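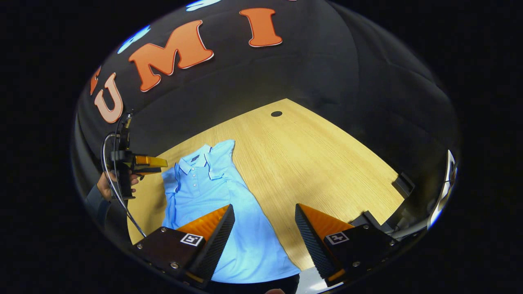 *Light blue polo shirt, short sleeves, button placket.*

**Merelcombe School Clothing Exchange: progress report to the Namska Fund**

Saturday, May 25, 2024

The last report said the exchange was "on track." We would like to take that phrase back. Parts of the project are working and parts of it may be, but the figures we sent you in October can't tell the difference, and we should have said so then.

## What the grant was for

Namska gave us money to run a free exchange for school clothes across five schools in Merelcombe. Families bring in clothes their children have outgrown and take away what they need. The grant pays for a part-time coordinator, rent on the storeroom, washing, and the stock software. The application promised three things: that families would spend less, that less clothing would be thrown away, and that the exchange would run without grant money by the end of the term of funding.

We still think the first is likely. We have doubts about the second, and on the third we think the application was wrong.

## Clothing in and out

We have taken in 622 items since the exchange opened. This number was in our newsletter and has been repeated by the town website as clothing "saved from the landfill." We didn't write that, but we didn't correct it either.

It counts what came through the door. It includes clothes too worn to hand on, odd gym socks, and a good deal that had nothing to do with any of the schools. It also includes things that were given out, outgrown, brought back and counted again. The software gives a returned item a new record, so we can't easily take those out of the total.

More to the point, we don't know what would have happened to the clothes otherwise. When we asked families at pickup what they used to do with outgrown school clothes, the usual answer was that they went to a cousin, a neighbor or the thrift store. Hardly anyone said the trash. People may not admit to the trash when asked by someone holding a clipboard, so we don't put much weight on the answer in either direction. But it's possible that we have mostly moved clothes from one route to another, and put a rented storeroom in the middle.

We would ask you not to use the landfill line in your own materials.

## Who is using it

The target was 200 families. The software says we have passed it. The software counts sign-ups, and signing up takes a moment at a school open house, with a free pen. When we looked for families who had taken at least one item, the number was well short of the target, and we are still sorting out households entered twice under different spellings. We will send a clean figure when we have one, and would sooner send it late than send another one we have to withdraw.

The harder question is whether these are the families the grant was meant for. We don't ask about income and don't want to start. What we can say is that the weekday afternoon hours suit parents who are free on weekday afternoons. The school with the most children on free lunch has the fewest pickups. It's also the farthest from the storeroom, with a bus change on the way. We had been telling ourselves the low use there was a matter of getting the word out, and printed more flyers. We no longer believe that – the office at that school says parents know about the exchange and can't get to it.

## Do families save money?

Probably, yes. A parent who takes home a sweater and two pairs of pants has not had to buy them that day. The trouble starts when we try to turn this into dollars.

The October report valued each item at the full new price from the school supplier. That made the savings look very good. Most of our families don't buy at that price. They buy plain clothes at a discount store wherever the school allows it, and go to the supplier only for items with a crest. A plain polo shirt from us replaces something cheap. A blazer with a crest replaces something expensive, and blazers are exactly what we rarely get, because families hold on to them or sell them.

If we valued plain items at discount store prices, the savings claim would shrink by a lot. We think that is the right way to do it and will do so from now on. The October figure should be ignored.

One thing might help families more than the whole exchange, and it costs nothing: fewer crested items on the required list. Two of the schools have agreed to look at their lists. Agreeing to look is not the same as changing anything, and we have no result to report.

## Washing

Hedlund has handled the washing under a fixed monthly charge. The work has been fine and pickups have been on time. Our complaint is with the contract, which we signed too quickly. The charge is set for a volume we have only reached in the weeks before school starts. For the rest of the year we are paying for loads we don't send.

Most of what comes in is already clean. Families are, if anything, embarrassed to hand over something that isn't. We have asked Hedlund for a price by the load and are waiting for an answer. If the answer is no, we will let the contract lapse and use the laundromat.

## Software

We don't recommend Skellico to other grantees. It was built for stores, and treats a child's growth from one size to the next as a new customer preference. Entering a single item takes longer than washing, folding and shelving it. The reports look finished, which was part of our problem: the charts in our October report came straight out of it, and none of us asked what was under them.

Since the spring we have kept a paper tally next to it, by size and type of garment. The tally is what told us that we have far too many shirts in the smallest sizes and almost no pants in the largest. Older children wear their clothes out and younger ones grow out of them, so the supply will always lean this way. We may need to buy large pants outright. That was not in the budget, and we'd like to discuss moving the software money to cover it.

## Running without the grant

The application said the exchange would pay its own way through a suggested donation at pickup. We tried a donation jar. It brought in very little, and the coordinator noticed that some parents put things back on the rack after seeing it. We have removed the jar and do not want to try again.

A free service for people who are short of money is not going to be paid for by those people. We should have seen this when we wrote the application. The honest choices are a smaller exchange run by the schools from a closet each, or continued funding from somewhere. We lean toward the closets. They would do away with the rent and the bus ride, though they would depend on office staff who already have plenty to do, and we haven't yet asked them properly.

## Until the next report

- Remove duplicate households and report only families who have taken an item.
- Open one Saturday morning a month and record which schools people come from.
- Try a single rack inside the farthest school before the summer break.
- Settle the washing contract.
- Ask all the school offices what a closet would need in staff time.

We are not asking for more money in this period. We are asking for a call about the budget change, and for the savings figure to come down from your website before then.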